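Kikeck Brings Two-Arm Sorting Cell to Skikdale Packing Site
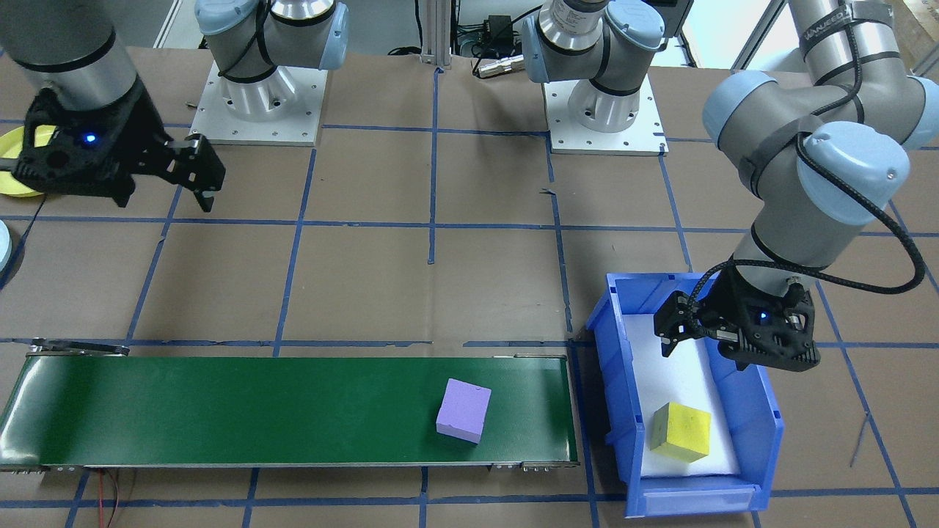

Two robot arms at the Kikeck sorting station, with foam blocks on the conveyor and in the blue bin.

SKIKDALE, January – Kikeck has added a two-arm sorting cell to its packing site in Skikdale, where 400 people pack parts and small goods for mail order. The cell was set up with Vasić, an automation firm, and runs on Plenia control software.

The arms take items from a conveyor and place them in bins. Until now packers did this by hand, standing at the belt for a full shift. Kikeck logged 3974 sorted items in the cell's first week of regular work.

No jobs are being cut. The 17 packers who worked the belt have been offered places in order checking, repair and cell operation, all at the same pay or higher. Each new operator gets 20 hours of paid training, covering setup, restarts and clearing a stuck item. Operators can stop the cell at any time without asking a supervisor.

Items that are fragile or oddly shaped will still be sorted by hand. Packers who stay on that work will change stations every two hours, a change they asked for during planning talks last fall.

Kikeck will review the cell with staff after three months before deciding on a second one.

Press contact: Kikeck Press Office, Skikdale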